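Muteck open bench days - the gallery

July 2024

So I finally got around to putting this page together! I've been at the Muteck refurb shop long enough to remember when every old office PC got opened, emptied and rebuilt by hand, up to 30 in a day when things got busy. Now we share the benches with robot arms, and people keep asking me what that's like.

Mostly it's quieter on the wrists. Pushing memory into slots all day used to wreck my thumbs (I had a drawer full of tape and hand cream), and I don't miss that one bit. What I do more of is set-up - laying out the parts, getting the tower where the arm can reach it, sorting out the odd case that doesn't match the others. The Gellent order was 300 machines and I went home with working hands every night!

It isn't all rosy. Two of us had to learn a whole new job in a hurry, and I still think 15 days of training was too short. We've asked for more before the Retis contract starts in October, and I'm told we'll get it. 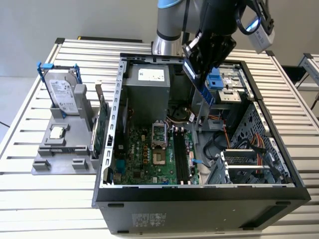
Memory module in the gripper, over an open tower. Hard drive and CPU are in the gray holder on the left.

I love that gray holder, by the way. My old system was a cookie tin - everything in one heap, and plenty of muttering. More pictures once the Jalali batch is on the benches.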